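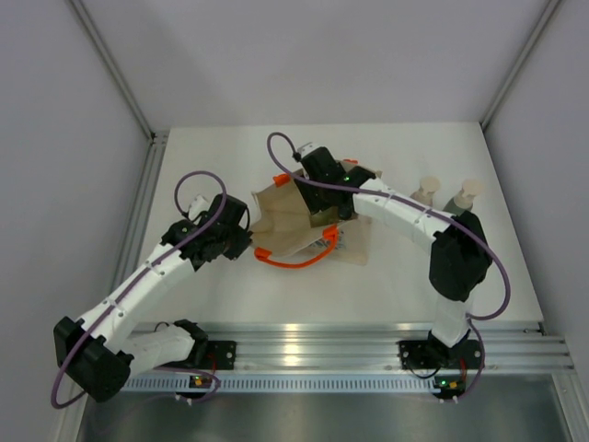 A paper carrier bag with orange handles, crumpled and partly open on a white tabletop.

Paper carrier bag

A paper carrier bag (also paper shopping bag, handle bag, or in my family just "a good bag") is a bag made of paper with an open top and a pair of handles, meant for getting purchases from the store to the house. I've been writing up household things for this encyclopedia for a while now, and I have to say this is the entry I've looked forward to most, so please forgive me if I run on a bit!

Naming

The words get mixed up a lot. A paper sack, strictly speaking, has no handles and you hug it to your chest. A carrier has handles. Plenty of people where I grew up say sack for both, and I do too when I'm tired. In catalogs you'll also see "shopper," usually for the bigger and fancier ones with a printed side.

Construction

Most carriers start out as a tube of paper, glued down one long seam, folded at one end and glued again to make a flat bottom. The folds along the narrow sides are called gussets, and they let the bag lie flat in a stack and then open out into a box shape. If you've ever wondered why a bag stands up so nicely on the first day and never again, it's the gussets. Once those creases have gone the wrong way a few times the paper softens and the whole thing starts folding over on itself.

Brown kraft paper is the usual stuff (the name comes from a German word for strength). It's made with long wood fibers and it takes a surprising load for its weight. Bleached white kraft exists as well and shows the printing better, but it also shows every smudge of butter.

My old neighbor Leanne Bellamy worked in packaging before she retired, and she taught me to check the top edge first. A well-made bag has the paper turned down at the mouth, or a strip glued inside, so the handles have something to hang on to. She'd turn a bag inside out at the register, right there with people waiting behind her.

Handles

There are three kinds you'll meet most:

Twisted paper. Paper wound into a cord, with both ends glued under a patch. Stiff, cheap, and fine until it gets wet.

Flat paper. A folded strip glued inside the mouth. It lies nice and flat but digs into your fingers.

Cord or ribbon. Softer, often in a bright color, either knotted through holes or fixed at the top edge. These flop down over the side when you set the bag on a table, and they're the ones kids steal for craft projects.

Colored handles are a cheap way for a shop to get noticed. Undano, the bakery I go to, has used orange for as long as I've been buying rolls there, and I can spot somebody coming from Undano two blocks away. Ollasico, the housewares place across the street, went with dark green and I've never once noticed anyone carrying one.

Printing

Store printing is normally done in one or two colors. Water-based inks are common on kraft, and since the paper is already tan, lighter colors come out looking a little washed. Blue especially can end up so faint on brown paper that you have to tilt the bag to see it. Small print down near a bottom corner is often where the maker's mark or recycling information goes, though I've seen those on the base and up the seam too.

How many uses

I kept a tally once, for this article, with a bag from Undano. It made 22 trips before a handle let go, mostly bread and library books, with one very unwise melon. A flat-handled one I tested next lasted 3. I don't claim this is science.

Welington Figueiredo, who edits the kitchen pages here and has far more patience than me, says I should mention that dampness matters more than weight, and he's right. Cold milk cartons sweat. Put them in the middle, wrap them in something, or carry them separately.

Folding and storage

To fold a used carrier, open it all the way first, push the gussets back in with the side of your hand, and then lay the bottom up against the front. Tuck the handles inside. If it's badly crumpled, smooth it over the edge of a counter a couple of times, or leave it under a heavy book overnight. You won't get it like new, but it'll sit flat.

I keep mine upright in one larger bag, next to the fridge. At my worst point I had 46 of them, which came out during a February cleaning spree and took up most of the kitchen floor. I now try to stay at about 50 percent of that (and I do mean try).

Other uses

A carrier that's too tired for groceries still has plenty left in it. Cut down one seam, it covers a school book or lines a drawer. With the top rolled down into a cuff it holds potatoes or onions, and they seem to like the dark. Mine often end up on the table as a catch-all while I tidy, for odd caps, receipts, and the small bottles that never find a shelf.

Recycling

Clean, dry paper bags generally go in with paper and cardboard. Cord and ribbon handles are best pulled off first, and plastic ones have to be. Anything soaked with grease is better in the compost if you have one, torn into strips so it doesn't mat down.

See also: Gusset; Kraft paper; Lunch bag; String bag; Tote bag

Last revised 26 May 2019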